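Stendham Shape Blocks: notes on the set

Version 2, last edited Friday, July 12, 2024

What is in this folder

The folder holds 559 photographs of small coloured blocks laid out on a board, plus a plain text file listing which blocks are in each one. The blocks are the sort sold for early years sorting games. We use the list to check shape and colour names, and others are welcome to do the same.

File names start with the layout number, then the board name. There are two boards, Grullska and Forsberg. The names are only labels and say nothing about the blocks placed on them.
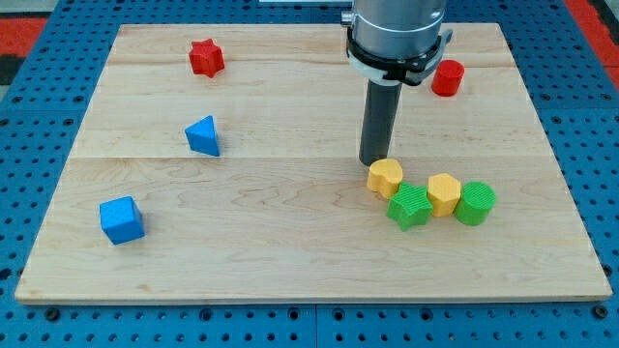 Names in the list are always written colour first, then shape, in lower case. We use the everyday word where there is one, so "cube" and "cylinder" stay as they are, and "heart" and "star" cover the solid blocks with those outlines. The same shape can turn up in more than one colour - the red star and the green star on the maple board are separate entries, and so are the red cylinder and the green one. "Triangle" and "hexagon" are used for the prisms, which saved typing but annoys some people. A search for "prism" will find nothing.

Layouts

Blocks may stand, lie flat or touch each other. The list does not record which way up a block is. Layouts 1 to 200 were listed first and checked again in December, when 24 entries had their colour corrected.

Known problems

Yellow and green are sometimes swapped in the older Forsberg entries. Please send corrections to the Stondmont shared inbox with the layout number in the subject line.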